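Trillamside Investment Club
Minutes, September meeting

I'm taking the notes again, so apologies in advance for anybody whose brilliant point I turned into mush. We got going at 7 with nine of us in the room, plus Kai Wegener on the phone from his car (parked, he swears).

Last month's minutes were approved once I fixed the spelling of Rodica Gavrilă's name, which I had managed to get wrong twice on one page. Sorry, Rodica!

Dultach
Most of the evening went here. We bought in at 17 dollars a share and it's been sliding ever since the earnings call. Natália Marinho had read the whole transcript and thinks the company is counting multi-year contracts as if the money was already in the door. She'd like us out. Agnes Skinner wants to hold until the next report, and I'm with Agnes, mostly — I just hate selling in a bad week. Bianca Dobre asked what price would change our minds either way and we all got a little quiet. We voted to keep half and sell half, five to four. Kai's line had dropped by then, so he didn't get a vote and has let me know how he feels about that.

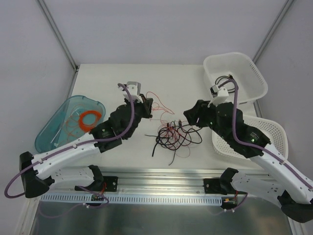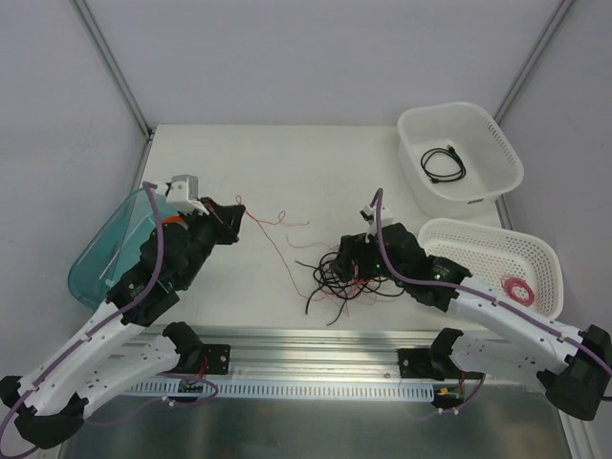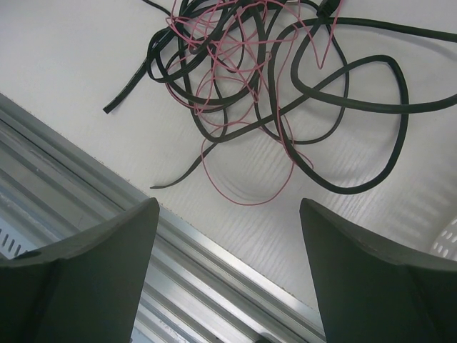

Todadine
Bianca gave us her write-up, and it was a good one, with the debt schedule on a single sheet so I could follow it for once. She likes the cash flow and doesn't like the new share class. I asked whether the dividend was safe and she said "safe-ish," so that's what I'm putting down. We agreed to start small and put in around 400 dollars from the September contributions. Rodica will place the order.

Pană
Rodica brought this one up and wants us to look at it before it gets expensive. Natália thinks it already is. They're going to write up one side each and send them out before we meet again, and I can't wait to read them side by side.

Money
We have 470 dollars in the cash account before the Todadine purchase. Two people still owe their monthly share (you know who you are, and one of you is typing this).

Other stuff
Agnes would like us to stop quoting headlines at each other and bring the filing instead. Agreed, with some grumbling from my end of the table.

We wrapped up at 8:40. Natália is bringing the snacks next time, and Kai is calling in from a landline.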